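Updated Sunday, 4:40 PM
By Halyna Lysenko

Ticket: bag-drop policy stalls before release, left hand
Project: Surkora
Status: open, workaround in place

Summary

The policy trained on the full set of 1,528 demonstrations picks up a thin plastic bag and carries it toward the bin, then stalls before release. The arm holds its pose until the episode times out at 400 control steps. No fault is raised and the motor log is clean. The policy trained on the smaller Visska subset does not stall, but it drops the bag early more often.

We want to know whether the stall comes from the hand, the camera input or the method. The paper draft compares the two training sets, so the answer decides whether the numbers in the results table stand.

Step 1. Hand check

Ran the open and close cycle on the left hand 100 times with the arm lowered and nothing in the grasp. Every cycle finished. Joint readings returned to the same open value each time, within the normal spread. Checked the wrist camera stream during the same run. The fingertips stay in view with the hand hanging over the carpet, and exposure is steady.

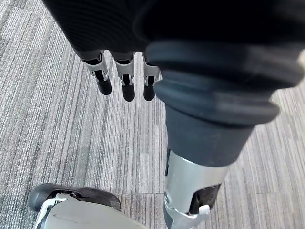

Arsen Kravchuk: An empty cycle doesn't rule the hand out. With film between the fingers the tactile reading never falls to zero, even when the fingers are open, and the policy takes that reading as input. Can you replay a stalled episode with the tactile channel masked before you close this step?

Reply, Halyna: Yes, added as step 3. Leaving step 1 marked as "passed, empty hand only."

Step 2. Check the labels

Nazar Semeniuk went through the release labels in the training set. The labeling script marks a release when the grip force drops below a threshold. For rigid objects that matches what the operator did. For bags the mark comes late, and in part of the Boller recordings it is missing, so those episodes end with the bag still labeled as held. The Visska subset was labeled by hand and doesn't have this problem.

This fits the stall. A policy that has seen many episodes end in "held" near the bin can learn to stop there.

Step 3. Masked replay

Replayed 4 stalled episodes offline, first with all inputs, then with the tactile channel set to its mean value. With all inputs the predicted action stays at hold in every one. With the channel masked, the release action comes up in all of them. Offline only, so this shows what the policy would output and says nothing about where the bag would land.

Arsen's point stands. The tactile input matters, and the late labels are probably why the policy learned to trust it too much.

Step 4. Floor setup for the live test

Bin against the foot of the partition, armchair on the right, open carpet between the bag and the bin. Left arm does the task. Right hand stays open with no object. Same policy weights as in step 3. Keep the bin where it is for both conditions, or the head camera results can't be compared.
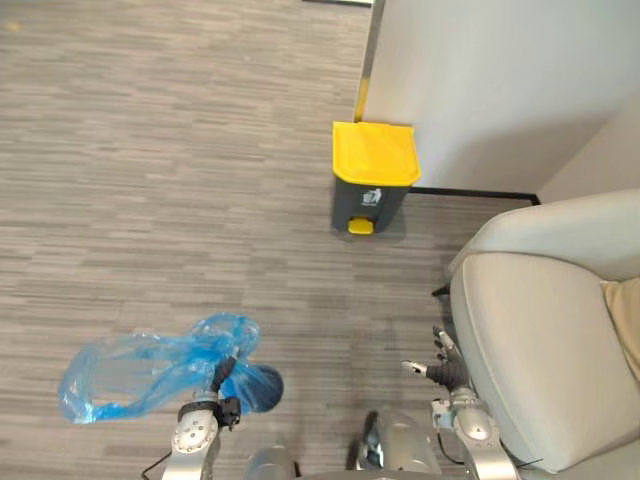 Step 5. Relabel and retrain

Illia Pasichnyk is rewriting the release rule to use finger opening plus head camera, with force as a backup only. Boller episodes that still have no release mark will be dropped from training and listed in the appendix. Retrain with the same seed and the same number of updates.

Workaround until then: mask the tactile channel at run time for bag tasks. Don't use masked runs in the results table. Log them under a separate tag.

Still open

Solomiia Mykhailiuk asked whether the early drops on the Visska policy have the same cause. I don't think so, but I haven't checked. Opening a second ticket for that one.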